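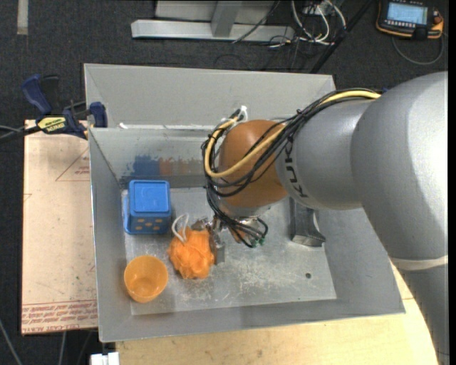
Ticket 297: Gripper stops short or drags when picking near the left wall of the bin

Status: open, second fix under test
Opened by: Huw Probert
Assigned to: Villads Brynjólfsdóttir
Build: shared workshop, KUKA arm with Pudeo pick script
Last edited: 2020-01-27

Print this ticket | E-mail this ticket

Problem

Picks in the middle of the bin complete. Picks close to the left wall fail in one of two ways. Either the arm halts above the object with a torque fault, or the fingers come down to one side and push the object into the slope. The loofah is the worst of the test objects. The blue cube toy is next. The orange cup fails less often but tips when touched on the rim.

Ran 14 picks on the left side with the loofah only. 3 succeeded, 8 missed to the right, 3 ended in a fault.

Setup when the fault was logged

Bin clamped at the back left corner, IRWIN bar clamp. Acrylic board still in its paper, lying to the left of the bin. Tool cables run along the top of the arm, over the wrist joint and down its left side. Script is the Nurberg branch, Eline camera calibration loaded at start. Speed set to 10 per cent on the pendant for all tests.

Checks

1. Restarted controller and script. No change.

2. Checked tool length in the controller against a steel rule. Controller value was 4 mm long. Corrected. Faults near the floor stopped, misses to the right did not.

3. Jogged the wrist by hand from the pendant through the full range used for left-side picks. The cable loop goes tight at the far end of the rotation. At that point the gripper body moves slightly on its mount. Mount screws were not fully home. Tightened, marked with paint pen.

4. Pushed the bin by hand at the front right corner. It pivots on the clamp. One clamp at one corner is not enough to hold it.

5. Compared bin position with the saved calibration. Front edge was out by 6 mm, back edge by less than 1 mm, which fits with step 4.

6. Repeated calibration with the bin pushed back to its marks. Next 14 picks, same object, same side: 11 succeeded, 3 missed. No faults.

Comments

Huw Probert:
The three misses in step 6 were all with the cord loop of the loofah facing the wall. The script seems to take the loop as part of the object and shifts the grasp centre. I would treat this as a separate ticket. Parri can have the point clouds if he wants them, they are in the Pudeo folder under left_wall.

Villads Brynjólfsdóttir:
Agreed on a separate ticket. For this one I want the cables dealt with first. The bundle was tied for the old tool in October and has not been changed. I will cut the ties forward of the wrist, give it more slack and tie it again — please do not run anything above 10 per cent until that is done.

Huw Probert:
Fine. Second clamp or bolts for the bin?

Villads Brynjólfsdóttir:
Second clamp for now, front edge, handle pointing down so the arm clears it. Bolts mean drilling, and we have not agreed where the bin is staying.

Huw Probert:
Clamp fitted at the front. Bin does not move when pushed by hand. Have not recalibrated yet.

Outstanding

- Re-tie cable bundle at the wrist (Villads)
- Recalibrate after the re-tie (Huw)
- Repeat the left-side picks with loofah, cube and cup
- Check the paint marks on the mount screws after each session
- Open new ticket for cord loop and grasp centre

Do not close until the repeat picks are logged with all three objects.

5 comments | 0 shares
Contact the workshop | Back to top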